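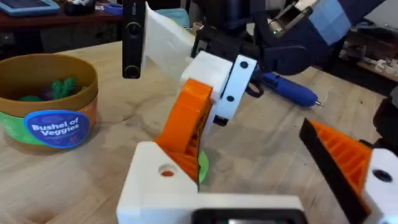

Every few years somebody rediscovers the table. I mean the shared one, the long one, the sort a café puts in when it wants strangers to talk to each other. Bestia, at the bottom of our hill, took out its small tables in July and put in a single run of seats, and the notice by the till says it will "bring neighbours back together". I have my doubts.

I have eaten lunch there most weeks since. What I have seen is people sitting as far apart as the benches allow, then filling the gaps with coats. A man asked me for the salt on Thursday. I passed it. If that is community, we had it before, and with somewhere to put our elbows.

Dwight Arsenault, who owns the place, told me he got the idea on a trip and that takings are up. I believe the second part. A long table seats more people than small ones do, and people who are slightly uncomfortable leave sooner. Both are perfectly good reasons for a café to buy one. I would just like them to be the reasons on the notice.

The same talk has now reached the library in Cemton, where 29 study desks are to go in favour of "shared surfaces". Povilas Lepik, a retired surveyor who has used the same desk for five years, wrote to ask what was wrong with his. He got two pages back, and the word "desk" was not in them.

I can hear the reply to all this: give it time, habits change. Perhaps. But people who want company have never had much trouble finding it in a room of small tables. They pull up a chair. My aunt met half her friends that way, at a place with wobbly tables for two and a landlord who disliked everyone.

The small tables from Bestia are stacked in the yard, by the way, under a sheet. Arsenault wants £60 each for them. I have asked him to keep two back for me.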